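Shared workshop finishes second pair of hand-held grippers

Members of the Skitik shared workshop have completed a second pair of hand-held grippers and begun recording with them in the glass-walled office on the upper floor. The build was led by Janka Hudec, with the electronics and software by Aoi Arai. The grippers are used to record people handling ordinary objects, and the recordings will be used to train a two-armed robot the group is assembling on the ground floor under the name Yagi. 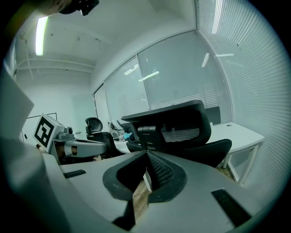
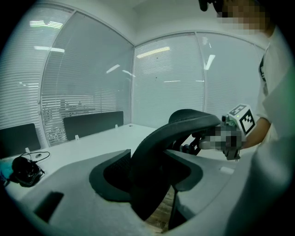 Office chairs and their mesh backs

The bodies were printed in the workshop over two weeks. Most of that time went on the shells. The first batch warped at the rim and the jaw carriage would not run true, so Hudec slowed the outer walls, turned the part on its side and added a brim. The scrap has been kept for testing glues.

The new jaws run on a short rail and close by a trigger under the handle. A spring returns them. In the first pair the trigger pulled on a cord, which stretched with use and had to be tightened before each session. The cord has been replaced by a rigid link, and Hudec reports that the play at the tips is small enough to leave alone. The fingertip pads are held by screws, so a worn pad can be changed without taking the body apart.

Each gripper carries a printed marker cube. Arai's software finds the cube of one gripper in the other's video and works out the position of each hand relative to the other. It needs a sharp, flat print. Glossy paper was tried first and dropped after glare from the ceiling lights spoiled several recordings. The faces are now matt labels, stuck down and trimmed by hand with a scalpel.

Glass remains the main difficulty in the office. Tracking depends on fixed features in the room, and reflections move when the operator moves. Closing the blinds helps, though the slats bring a problem of their own: they repeat, and the software can mistake one row for the next. Arai has added a check that rejects any recording in which the estimated path jumps between two frames. On Thursday the check passed 79 recordings out of 100. Most of the rejects came from passes made close to the windows, with few other features in view. Moving a desk away from the glass is the next thing to be tried.

Chairs were chosen as the first large object. They roll, they turn, and the back gives a little when it is pulled, none of which applies to the cups and boxes used with the earlier pair. The task is to take hold of a chair, turn it to face the desk and push it in. Operators are asked to work at a steady pace and to keep the other gripper in view for as long as they can. A recording is thrown away if the chair hits the desk hard.

The group is aiming for 800 accepted recordings before the first training run. Training will be done on a second-hand computer bought from Trellarov, a local repair firm, which also supplied the bearings for the robot's base. The arms are on loan from Istico until the end of the year. They have not yet been fitted with the new jaws. The mounting plate was drilled to the pattern of an older wrist and is being cut again.

Power is a smaller matter still open. The operator carries a battery pack in a waist bag, with a cable to each hand, and the cables catch on armrests. Arai has tested a lighter cable with a right-angle plug. Putting a cell inside the handle would remove the cable altogether but would add weight at the wrist, and Hudec is against it for longer sessions.

The print files, the parts list and the wiring diagram are in the members' folder on the workshop server. Anyone building a set should use the December version of the jaw link, as the earlier file has one hole in the wrong place. Members who want to record can book the office through the front desk. Training on the grippers takes half an hour and is given by Hudec before the evening session.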